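"Não somos comentaristas de torcida", diz chefe da apuração paralela de Sekthorpe

Faltando pouco para a eleição municipal, conversei com a coordenadora da apuração paralela em Sekthorpe. Ela pediu para não ter o nome publicado – trabalha na prefeitura e não quer confusão. Café rápido, telefone tocando o tempo todo. Segue o que deu pra anotar.

A conta dela é simples. A cidade tem 2 candidatos a prefeito e uma diferença que, na última vez, foi de 347 votos. "Com 347 votos ninguém dorme. Qualquer seção que atrasa vira teoria." Por isso o grupo fotografa o boletim na porta de cada seção e soma por fora.

Pergunto se isso não é desconfiar da urna. Ela nem deixa terminar. "É conferir. Quem confere o troco da padaria não tá chamando o padeiro de ladrão."

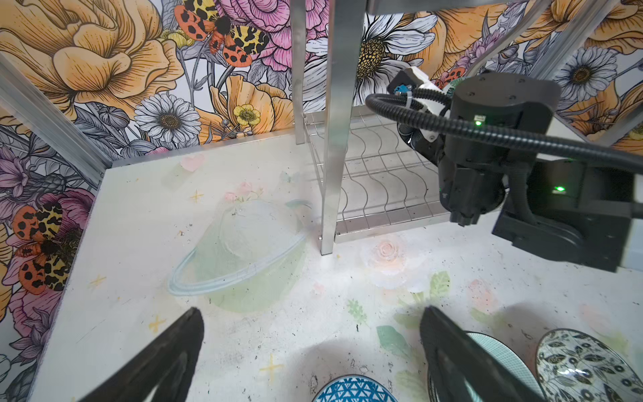

POLÍTICA LOCAL

Sobre pesquisas, menos paciência ainda. A que circulou em abril, encomendada pelo jornal Quaye, ouviu 880 pessoas. A outra, da consultoria Nandevmont, ouviu 900. Resultados bem diferentes. Quem acertou?

"Sei lá. As duas podem estar certas, cada uma na sua semana. O pessoal lê a manchete e pula a margem de erro, pula a data, pula a pergunta que foi feita. Uma perguntou em quem você vota. A outra mostrou cartela. Muda tudo."

E o eleitor indeciso? Suspira. "Indeciso aqui é quem não quer contar pro vizinho. Na minha rua tem um monte."

Tento voltar ao assunto da câmara, que quase não aparece na imprensa. Ela concorda, e se anima. Diz que o voto pra vereador é decidido na fila, com o santinho que sobrou no chão. "A pessoa passa quatro anos reclamando de buraco e escolhe vereador em dez segundos. Depois não lembra o nome. Pergunta aí na rua."
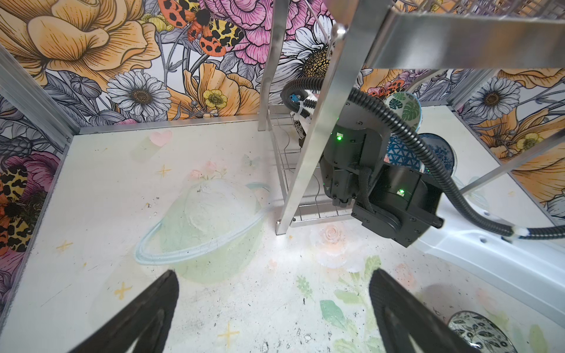

O aplicativo e o boato

O grupo usa o Flostodo, um aplicativo feito por gente da própria cidade, pra receber as fotos dos boletins. Caiu na eleição passada, bem na hora do pico. Ela admite sem rodeio. "Ficou fora do ar e já tinha áudio dizendo que era sabotagem. Era servidor barato. Agora tem planilha de reserva, e papel tambem."

Papel mesmo? "Papel, caneta, prancheta. Não ri."

E se a soma do grupo não bater com a oficial? Primeiro refazem tudo, em dupla, com gente que não fez a primeira conta. Só depois falam em público. Da última vez a diferença era erro de digitação deles – um sete lido como um. "Imagina se a gente tivesse postado." 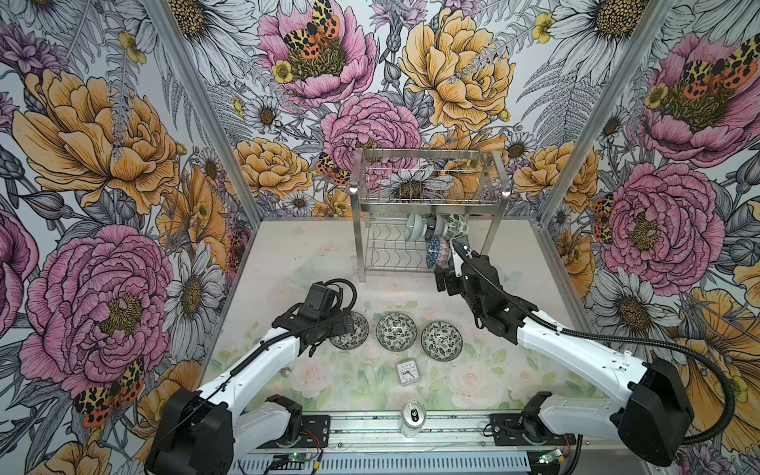

O que falta até outubro

Gente, basicamente. Tem bairro sem ninguém inscrito pra fotografar boletim, e o treinamento é curto, cabe numa noite. Filiado a partido pode? Pode, desde que avise e não fique na própria seção. Já deu briga, ela conta, mas não quis dizer com quem.

Última pergunta, ela já de pé, bolsa no ombro. Vai votar em quem? "Isso não sai nem com dois cafés." Pagou o dela e foi atender o telefone na calçada.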